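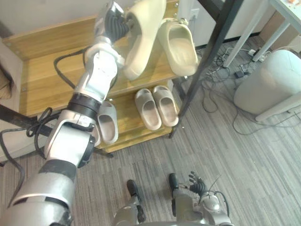

## Week 5: Does the shoe rack work?

Reading: Waweru, chapter 2. Notes by Nayara Bragança.

The Lodness catalogue says an open rack "keeps the entry calm". I'd like some evidence. A rack with honey-coloured wood shelves and a dark metal frame looks tidy when it holds a few slides in beige and grey. Most racks look tidy with a few slides. Try it with gumboots in August.

Claims to be wary of:

- **"Colour grouping saves time."** Beige on top, grey underneath is pleasant enough. Njoroge Ndung'u timed households for the Ratlow study and found no difference worth reporting.
- **"A glossy shelf wipes clean."** Maybe. It also shows a reflection of whatever sits on it, and I suspect it shows grit just as well.
- **"Any shoe fits."** Thick soles and wide moulded straps take up height. Measure the gap between shelves before you believe a capacity figure.

Storari suggests toes to the front on every shelf. Fine, but a slide that ends up toe-down and angled still counts as put away in most homes, and I'd count it too.

**For next class:** watch one household's rack at home time and write up to 800 words on what people do with their shoes. Leave out what they tell you they do.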